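March
By Fouzia Naqvi

The drawer that started it was the third one down in Aqeel Jatoi's basement workbench in Milwood. It had been stuck since last fall. When he finally worked a ruler in over the top and got it open, what came out was wire: speaker wire, doorbell wire, hookup wire from a radio kit he never finished, all of it grown together into one mass about the size of a cabbage.

"I'd been buying new spools because I couldn't get at the old ones," he says. "I had plenty of wire. I just didn't have any I could use."

Jatoi repaired office phones for 17 years and now fixes lamps and small radios for people in town. He spent most of a Saturday on the drawer and came away with a method, which he has since taught to his neighbors on Marwat Street.

The first rule is to leave the ends alone. Most people grab a loose end and pull, and the loops behind it close up tight. Jatoi starts in the middle. He sets the bundle on a bare, light-colored surface, where thin wire shows up, and teases it outward with his fingertips until it is twice as wide as it was. Only then does he pick a color and follow it.

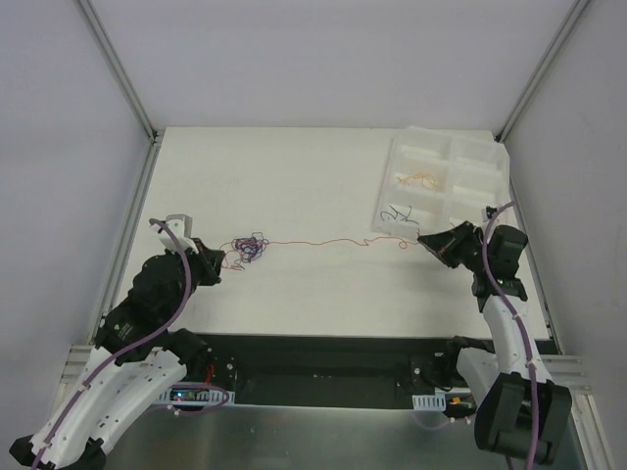
A long red wire drawn out from a tangle of dark blue and red, with a divided box for sorted pieces.

Fine wire is the hardest. It holds every bend you put in it, so a kink from one bad tug stays there as a weak spot. Jatoi draws a strand out a few inches, stops, loosens the bundle again and draws out a few more. If a small loop forms along the way, he opens it before going on -- pulled tight, it becomes a kink. He gives any one tangle 40 minutes. Whatever is left after that gets cut.

Cutting bothers some people. It doesn't bother him. A four-inch piece is still a good jumper, and he uses more short pieces than long ones.

Then comes storage. He tried jars, which turned into small tangles of their own, and envelopes, which he forgot to label. He settled on a clear plastic box with dividers, the kind sold for beads or fishing tackle. One color goes in each compartment, and a compartment or two stays empty for whatever turns up next. Anything longer than his forearm is wound around his hand and closed with a twist tie.

He still has two drawers to go. The bottom one, he thinks, is mostly phone cord.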